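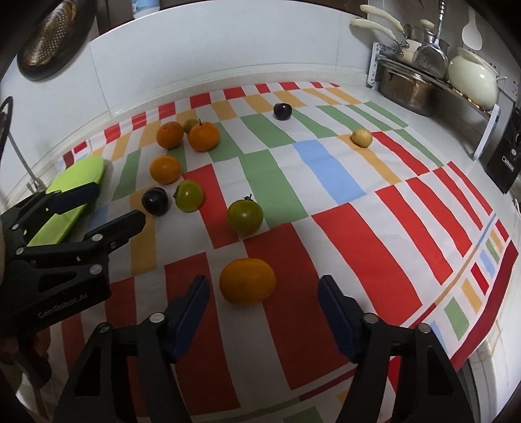 The tablecloth under load, with oranges and plums.

Review: Nisholm patterned tablecloth, the red one with the blocks
Posted 3 Nov 2025

I bought this tablecloth in June, in a mood. The old one was beige and had been beige for so long that guests had started putting their coats on it. The Nisholm is a different kind of object. It has rectangles in red, orange, green, light blue and white, and wide red and white stripes, and it does not care what else is in your kitchen.

Let me start with the color, as you will. On the Ramanauskas website it looked cheerful. On my table it looked like the flag of a small country with a big navy. I left it on for a weekend to see if my eyes would settle, and they did, in the way you get used to a neighbor's wind chimes. By the second week I liked it. I now find other people's tables a bit underdressed.

The fruit question. I keep fruit straight on the cloth, no bowl, which my friend Aušra Mets considers a sign of decline. Oranges look terrific on it. They pick up the orange blocks and the whole table seems to have been planned by someone competent. Plums are trickier. A dark purple plum on a white stripe is a fine sight, but let it wander onto the busier part and you may not meet it again until it has opinions. Anything yellowish-green does all right as long as it isn't sitting behind an orange.

Washing. The label says warm, and I have washed it warm more often than I planned to, mostly on account of coffee. The red has stayed out of the white so far. I ran it with a color catcher sheet the first time and the sheet came out faintly pink, so I'd do the same if I were you, and I would not put your good shirts in there to keep it company. It shrank a little in length. If your table is at the edge of the size chart, go up one.

Ironing it is a chore. Every crease shows up on the wide stripes like a bend in a road. I fold it along the stripe edges now, and that takes care of most of it. Jouko Laaksonen, who has the same cloth in the smaller size, hangs his over a door and claims this works. I have seen his cloth and would call the result mixed.

Stains are where it earns its price. Tomato disappears into the red. Orange juice goes wherever orange juice goes and I have never found it. The white stripes will tell on you, of course, so eat over the blocks.

Against the competition: I had a Dralov before the beige one, thicker and much better behaved on the corners, but it came in three shades of oatmeal. The Randanlow cloths are cheaper and slide around on a smooth table as if they had somewhere to be. The Nisholm mostly stays put, though I did end up buying clips for the window side.

Four stars. I took one off for the ironing and the shrinkage. Delivery took 2 weeks and the box was big enough for a chair.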